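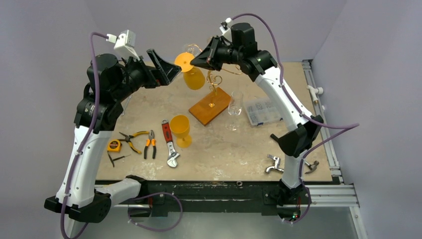 Handling Rules for Two-Arm Tables: Notes on the Current Draft

Mar 23, 2022

The Pleltville site has asked each of its sections to put working practice in writing, and I have spent much of the winter on the part that covers two-arm tables. The first draft was circulated in December. It was too long, and the Clukumden office returned it with 48 comments, most of them fair. What follows is my own reading of where the text now stands.

Shared space

The center of the table belongs to both arms, and the rule must say which one may enter first. The draft names a lead arm for each task and requires the other to hold its position until the lead has a firm grip. When both grippers must work close together, the operator runs the motion once at reduced speed with no object present. I would keep this rule even for tasks that have been run 100 times.

Tools and loose items

Hand tools may remain on the surface when they are part of the task. Pliers, wrenches and hammers that are not part of it go back to the rack before power is applied. Small hardware stays in a divided box. Brito's older guide allowed open trays, and I see no reason to return to them.

Glassware

Stemmed glasses have a section of their own. The draft permits a grip on the foot or the stem and asks operators to avoid the bowl. Finger pads are to be inspected for scratches and dust at the start of each shift – a worn pad is logged, and the shift lead decides whether it stays in service. New motions are tried with a plastic goblet before a glass is used.
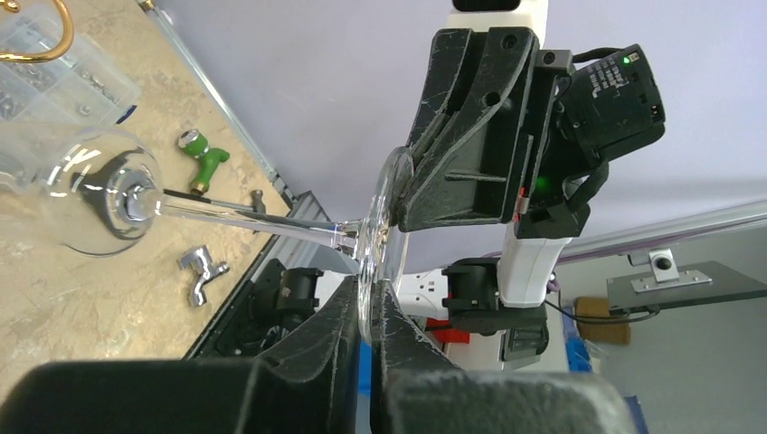 Clear wine glass held by the foot, bowl tilted upward.

Cables

Every cable must have enough slack for the full reach of the arm, and no loop may cross the area where objects are set down. Cladden proposed a fixed limit on loop length. I remain unconvinced, as the arms differ from table to table, and the present wording leaves the matter to a check at full extension.

Comments on version 2 are open to all sections. Please cite the paragraph number and propose replacement wording where you can.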